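Zollavero Bench Pack – simulated two-arm workstation for handling and sorting tasks

Product overview

The Zollavero Bench Pack is a ready simulation scene for teams who develop control software for two-arm robots. It is made by Sterkau and it runs on an ordinary workstation with one graphics card. You install it, choose a task, and connect your own controller. No real robot is needed for the first months of a project.

The pack is sold to small laboratories, technical schools and integration companies. We made it because many of our customers asked for a bench which is simple enough to understand in one day, but still gives real work to both hands.

What is on the bench

The standard scene has a plain gray table, one blue tray, one dark tray and a small bottle with a black cap. The two arms come from the front side of the table, and each arm carries a dark hand with jointed fingers. The surface has no pattern, so a vision model can be tested first without distraction. Later you can load one of the 18 table textures and see how much the result changes.

Standard scene, bottle held between the two hands and bottle standing on the table:

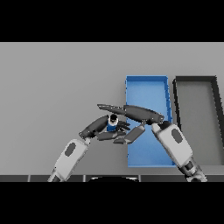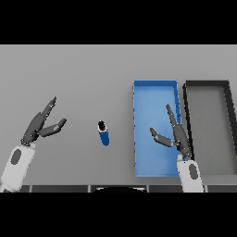
Tasks and settings

Bench Pack is delivered with 4 tasks: pick with one hand, pass from hand to hand, place in a chosen tray, and free practice. In every task you can set the start position of the bottle, its weight and the friction of the fingers. The positions can also be random, with a fixed seed if you want to repeat the same test next week.

Each license includes 400 recorded demonstrations. They were made by our operators in Pevby with hand controllers, and we kept also the slow ones. Joint angles, finger positions and camera views are saved together with the same clock.

Please note that liquids are not simulated. The bottle behaves as one solid body and the cap can not be opened. If your application is about pouring or unscrewing, this pack is not the right choice for you – please ask us about the Aaltonen kit, which has separate parts and costs more.

License and delivery

One license is valid for 3 computers in the same organization. The download link comes by email after payment. Schools can order with an invoice and pay later.

Updates are free until April, after that you can continue with the yearly plan or stay on your version. The version you have will not stop working.

Page updated 15/09/2026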